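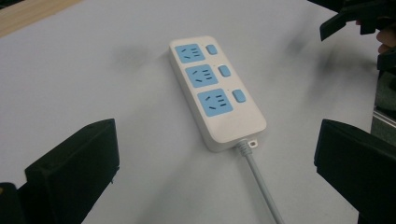
4. Compare the fingers on a switched power strip

Now the fun part! A three-socket strip is a lovely first test for the Patorel and Wuvel fingers, with small buttons to press and a cord that likes to pull back.

1. Unplug the strip at the wall and lay it flat on a pale table.
2. Open the fingers fully and bring them in, one each side of the body.
3. Close slowly, lift 29 mm, hold, and set it down.
4. Press each blue button with one fingertip.
5. Repeat 11 times, then swap fingers and start again.

Caution: never lift by the cord.

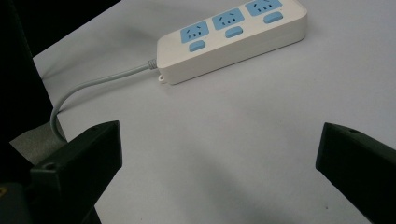 Fingers open, cable end of the strip to the left.

Note: try coming in from a new angle as well. Kerttu Kuusisto's grip log sheet has a column for it, and the differences are great fun to see.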